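싱크대 배수 소음, 어디서 줄일 것인가
2024-08-31

공동주택 배관 설계를 맡고 있는 Usten 설비기술팀의 책임 엔지니어를 만나 주방 배수 소음에 관해 들었다. 본인 요청에 따라 이름은 싣지 않는다.

그는 민원 집계부터 꺼냈다. 지난 3월까지 팀이 접수한 배수 관련 민원은 2,676건이다. "욕실이 대부분일 거라고들 생각하는데 주방 비중도 작지 않습니다. 저녁 설거지 시간대에 몰리고, 아래층보다 옆 세대에서 들어오는 경우도 있습니다. 벽체를 타고 가는 소리라서 그렇습니다."

소음원은 크게 둘로 나눈다고 했다. 하나는 물줄기가 볼 바닥을 때릴 때 생기는 판 진동이고, 다른 하나는 트랩 이후 횡지관에서 공기가 섞이며 나는 소리다. 앞의 것은 500Hz와 800Hz 부근에서 두드러지는 일이 많다. "스테인리스 볼은 얇을수록 잘 울립니다. 제진 패드를 바닥 면에만 붙이는 현장이 많은데, 측면까지 올려 붙여야 측정값이 내려갑니다."

쌍볼 싱크는 조건이 조금 다르다. 두 볼의 배수가 한 트랩으로 합류하면 한쪽에 받아 둔 물을 한꺼번에 뺄 때 반대편 배수구에서 꾸르륵거리는 소리가 난다. 그는 합류부 각도를 먼저 확인하라고 했다. "T자로 바로 붙여 놓은 경우가 제일 흔합니다. 흐름 방향으로 꺾인 이음쇠로 바꾸면 대개 해결됩니다. 부품값은 얼마 안 합니다."
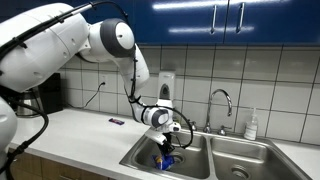 시공 단계에서 놓치는 것

배관이 벽을 지나는 부분도 자주 문제가 된다. Dradetti 단지 보수 때는 표본으로 연 19세대 모두에서 배관과 슬리브 사이가 모르타르로 채워져 있었다. "관이 구조체에 그대로 물려 있으면 패드를 아무리 붙여도 소용없습니다. 탄성재로 감고 틈을 실링재로 마감해야 합니다. 도면에는 있는데 현장에서 빠집니다."

방진 행거는 Kevon 제품과 Ene 제품을 함께 쓴다. 성능 차이를 묻자 그는 간격이 더 중요하다고 답했다. 행거 간격은 800mm 이하로 잡고, 방향이 바뀌는 곳 앞뒤에는 하나씩 더 넣는다. 조임 토크를 과하게 주면 고무가 눌려 방진 효과가 떨어진다.

입주 후 세대에서 할 수 있는 조치도 물었다. "트랩 청소가 먼저입니다. 기름때로 단면이 줄면 유속이 불안정해지고 소리가 커집니다. 수전에 포말기가 빠져 있으면 끼우시고요. 그래도 계속 나면 횡지관 구배를 봐야 하니까 관리사무소에 점검을 요청하시는 게 맞습니다."

준공 시 주방 배수 소음 측정을 의무 항목으로 넣는 데는 찬성하지만, 측정 위치와 방류량부터 통일해야 한다는 입장이다. 팀은 현재 볼 하나를 가득 채운 뒤 마개를 뽑고, 인접 세대 침실 중앙에서 측정한다.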